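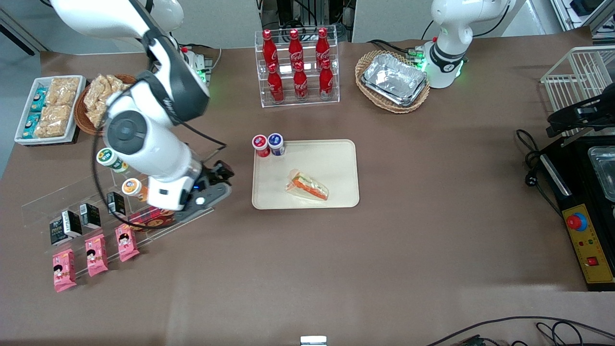

Ticket: Tray packing from the snack display, wrong item picked and slow cycle
Opened by: Nobuhle Gumede
Assigned to: Svend Sveinbjörnsson
Site: Nistwood, break room counter pilot
Priority: Normal
Status: Open, waiting on customer decision

Last updated: July, 4:40 p.m.

Original report (Nobuhle Gumede)

We are trying to find out if the two-arm setup can take over the afternoon tray job from our counter staff. The job is to put a sandwich, two drinks and a snack on a serving tray, for whatever order comes in on the screen. A new hire learns this in one shift. The arms do the sandwich and the yogurt drinks fine most of the time. They have trouble with anything on the clear stepped shelf on the left side.

What we see:
- Order calls for one of the small round cups on the top tier. The gripper comes down short, stops above the shelf, waits, then goes back to home.
- Order calls for a pink snack package. It gets the package about half the time. When it misses, it pushes the package forward.
- Once it went for the checkered tin when the order was for a black drink carton.

No error on the Suvell controller for the short stops. It logs them as "complete." That is the part that bothers me most, since the counter person only finds out when the tray comes up missing something.

Please advise. I need to tell my manager whether this is a settings problem or if the job is too hard for it.

Reply 1 (Svend Sveinbjörnsson)

Thanks for the clear write-up. Please send the following:
- Controller software version
- Whether the acrylic shelf was moved after the last calibration
- Whether the overhead lights were changed
- Pick log from one full afternoon

Until then, please turn off automatic tray release so that a person confirms each tray. Settings, Tray, Release, Manual.

Reply 2 (Nobuhle Gumede)

Version is 5.2. The shelf gets taken off and wiped down every night, so yes, it moves. Dorottya Boros puts it back and lines it up by eye. Lights are the same as always. Log attached. Release is set to manual now.

Reply 3 (Svend Sveinbjörnsson)

Went through the log. It has 60 orders. Every short stop is on the acrylic shelf, none on the bottle rack, even though the bottle rack is clear acrylic too. My guess is that the bottles are large, all the same red, and stand upright in known spots, so the system finds them without caring where the rack is. On the left shelf it has to work out the tier height, and it is reading through the plastic to the tier behind or to the tabletop.

Please try these in order and run a few picks after each:

1. Put two strips of matte tape on the counter to mark where the front corners of the shelf go.
2. Put a strip of matte tape along the front lip of each tier, and rerun surface setup.
3. Change grasp confirm from "position" to "position and force." With this on, an empty gripper should report a miss instead of "complete."
4. Raise the minimum approach height for the top tier by 5 mm. The round cups are getting treated as if they were lying flat.

Reply 4 (Dorottya Boros)

Nobuhle is out, so I did these.

Step 1 done. No change that I could tell, but it is easier to put back.
Step 2 helped a lot. It went to the right tier every time I tried it.
Step 3 works. It missed a cup and the screen said miss, retry. It tried again and got it.
Step 4 made the cups better and the pink packages worse. It now squeezes them too high and they slide out.

Also, the crackers in the clear wrappers. In the white tray it can sort of manage. In the round basket it picks up two, or it picks the bag by the loose end and drops it. I know that was not in the ticket.

Reply 5 (Svend Sveinbjörnsson)

Good results, thank you. Step 4 should apply to the top tier only. Please check that "apply to all surfaces" is off. It is on by default after 5.0 and it catches many people.

On the crackers: heaped, shiny, soft bags are a known weak spot for this gripper. I don't have a setting that will fix it. Options are to lay them out in a single layer or leave that item to a person. I am copying Krisztina Mészáros from our applications group.

Reply 6 (Krisztina Mészáros)

The soft bags would need a suction tool. The Plultel cup fits your wrist, but swapping tools adds time to each order, and it does poorly on wrinkled film. I would not buy it for this one item.

On the bigger question, our answer for a job like yours is "part of it." Rigid items in fixed places, yes. Packaged sandwiches placed one at a time, yes. Mixed soft goods in a basket, not at the speed you need. Someone also has to restock and wipe down, and nothing in this setup does that.

Reply 7 (Nobuhle Gumede)

Back now. "Apply to all surfaces" was on. Turned it off and the pink packages are OK again, one miss this afternoon and it reported it correctly.

Time per tray is still over 2 minutes. Dorottya does one in well under that, and she talks to people while she does it. My manager, Mireille Lebrun, wants to know if it can get faster before we decide on the Delaunay location.

Reply 8 (Svend Sveinbjörnsson)

Some of it can come down. Most of the wait is the second look it takes before each grasp. You can turn that off for the bottle rack. I would leave it on for the shelf. Please don't raise arm speed while staff are reaching across the counter.

Leaving the ticket open until you have run a week with the second look off for bottles. Send the new log here.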